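Independent runs for premier as party loyalties thin in Ikstead

The former head of a freight company has spent the winter in community halls, and both major parties have begun to take notice

When Lærke Overgaard announced in March that she would seek office without the backing of a party, the response from the provincial establishment was brief. The governing party issued two sentences. The opposition leader, Sizwe Kruger, told reporters outside the legislature that he wished her well and had other matters to attend to.

Mr. Kruger has since revised his schedule. On Wednesday he made his second visit to Ikstead in as many weeks, addressing a breakfast gathering at the curling club and taking questions on road maintenance, hospital wait times and the future of the Bredero rail line. Ms. Overgaard's name was not mentioned from the podium. It was raised by four of the first six people to reach the microphone.

Ms. Overgaard led Pamari Freight for 17 years before stepping down last autumn. The company employs more people in the district than any other private firm, and her critics argue that her campaign cannot be separated from its interests. She has placed her shares in a blind trust and has undertaken to publish her tax returns before nominations close. The governing party maintains that the trust should have been established before her first public meeting.

Her platform draws from both sides of the chamber. She supports a balanced operating budget within a single term and opposes the planned reduction in rural school busing. She would keep the fuel levy but direct its revenue to municipalities. On the Bredero line, which has carried no passengers since the timetable was suspended, she favours a public purchase of the track and a private operating contract.

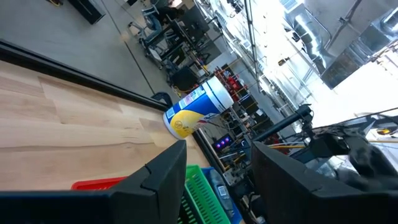 The arithmetic remains difficult. An independent candidate may win a seat, but the premier must command the confidence of the legislature, and Ms. Overgaard would require either a slate of like-minded members or an arrangement with an existing caucus. Her organizers say that 25 candidates have agreed to stand on a common statement of principles. The statement runs to a page and a half and leaves each signatory free to vote as he or she sees fit on all matters except the budget.

Opponents regard this as a party in all but name. Under the election act, a group that fields candidates on a shared program may be required to register, disclose its donors and accept a common spending limit. The chief electoral officer has been asked for a ruling and has given no date for it.

Mr. Kruger's concern is more immediate. His party lost the neighbouring riding of Salazar by 107 votes at the last election, and its strategists believe that even a modest independent showing would place the seat out of reach. In an interview after the breakfast, he declined to describe Ms. Overgaard as a spoiler.

"People are entitled to put their names forward," he said. "They are also entitled to know what the result of that may be."

Ms. Overgaard rejects the suggestion that she should withdraw. She noted that turnout in Ikstead has fallen at each of the past three elections, and said that voters who had stopped attending the polls could not be said to belong to either party.

Nominations close at noon on the final day of the month. Her office expects to file its papers in person.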